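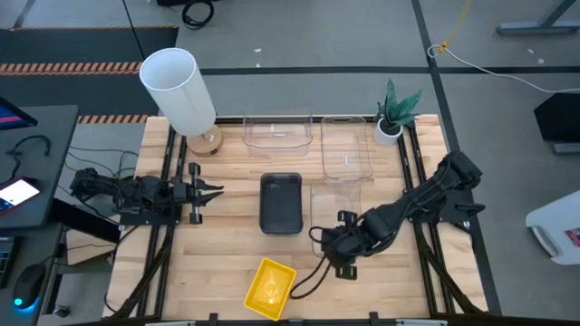
浅色拼板木桌与灰色地面

关于我们

Vula 是一家做实木拼板台面的工厂,产品包括餐桌面、工作台面、厨房台面和学校手工教室用的课桌面。工厂分开料、拼板、打磨和涂装四个车间,办公室和样品间在同一个院子里,客户可以直接过来看料。

我们最早只给本地的家具店供半成品板材,后来有客户拿着图纸来问能不能直接做成桌面,才慢慢转到成品上来。现在板材仍然单卖,规格不多,以常用厚度为主,特殊尺寸需要提前排期。

木料

进厂的木料先在棚里放一段时间,再进烘房。出窑后逐批测含水率,不合格的退回去重新烘。深浅不一的木条不做挑色处理,拼在一起会有自然的色差。如果客户要求颜色一致,请在下单时写明,这类订单要多留料,价格也会高一些。带活节的木条可以用在背面,死节和开裂的部分在开料时就切掉了。

拼板

拼板有直拼和指接两种。直拼的木条从头到尾是一整根,适合做餐桌;指接板用短料接长,价格低,多用于工作台和学校课桌。上胶以后在压机里保压,取出后平放12小时再进打磨车间。夏天湿度大的时候,这个时间会延长。

涂装

常规产品用木蜡油,擦3遍,每遍之间用细砂纸轻磨。需要耐水、耐污的台面可以改用水性清漆。我们也出不上漆的白坯,由客户自己处理。白坯到货后请尽快封油,六个面都要擦到,只擦正面容易翘。

产品系列

Cosden 是家用系列,有餐桌和书桌两类,边角做圆,桌腿可以另配。
Gouveia 是工作台系列,台面较厚,可以在面上开孔、装台钳或固定底板,孔位按客户的图纸加工。
Trevevholm 是学校系列,台面尺寸固定,补货时能和旧桌子对上。

定制与交货

定制请提供长、宽、厚和使用环境,有图纸最好,手画的也可以。我们会先寄一块小样,客户确认木料和涂装以后再开工。普通订单4周交货,Trevevholm 系列通常有库存。每年2月工厂停机检修,这段时间只发现货,不接新的定制单。

台面出厂前用珍珠棉和纸护角包好,超过两米的加木架。收货时请当着司机的面拆开检查,有磕碰拍照发给我们。安装时螺丝孔要留出伸缩的余地,长孔的五金件随货附送。

售后

台面因胶缝开裂或变形造成的问题,3年内免费修补或更换。日常使用中的划痕、烫痕和水渍不在保修范围内,可以寄回来重新打磨上油,我们收取工费,来回运费由客户承担。做过清漆的台面翻新时要把旧漆全部磨掉,工费比木蜡油的高。

边角料我们不扔。大一点的做成砧板和隔热垫,放在样品间里卖,小块的装袋送给附近学校的手工课,锯末由养殖户定期拉走。

来访

样品间平时上午九点开门,下午五点半关门,星期五下午盘库,不接待客人。看车间需要提前打电话,进去请穿包住脚趾的鞋,长头发请扎起来,耳罩由我们提供。院子里可以停小车,拉板材的货车请走后门。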